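Perguntas frequentes – Projeto Draltano

Quem integra o consórcio?
A Tuketitz, a Keskin e o município de Stotden. 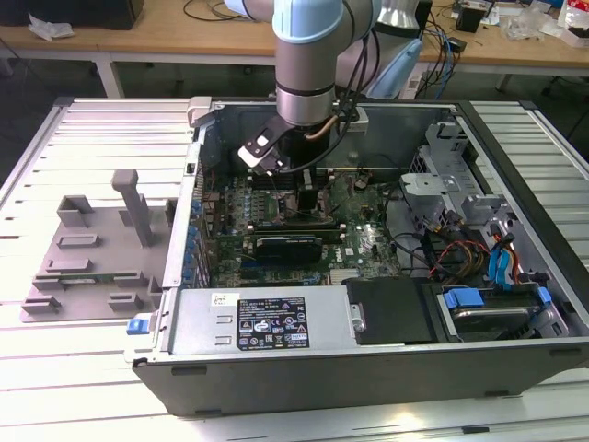 Foto: Wellington Leite

Que dados são disponibilizados?
421 conjuntos de dados geoespaciais abertos.
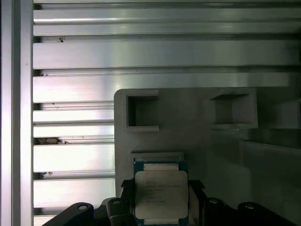 Participação

As inscrições encerram em junho e estão limitadas a 75 entidades.
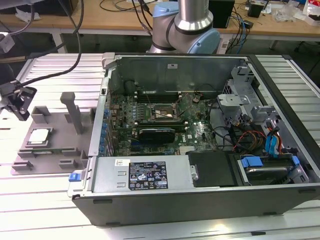 Tempo de leitura: 1 min

Existe algum custo?
Não. O acesso à plataforma é gratuito até 2,000 consultas mensais.
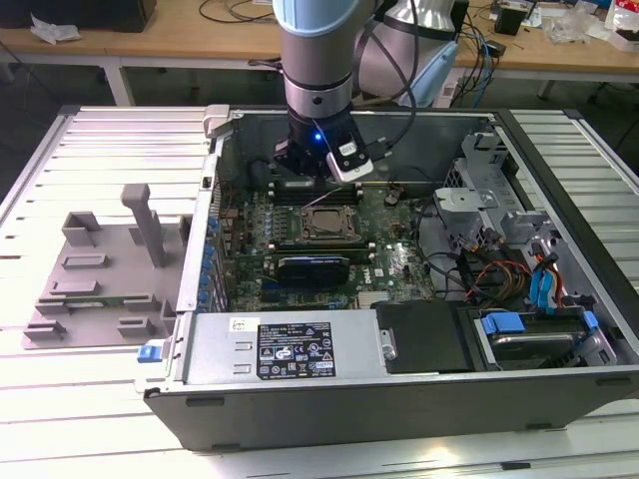 Fonte: Sinan Gezer / Keskin

Como obter apoio?
Através do formulário de contacto.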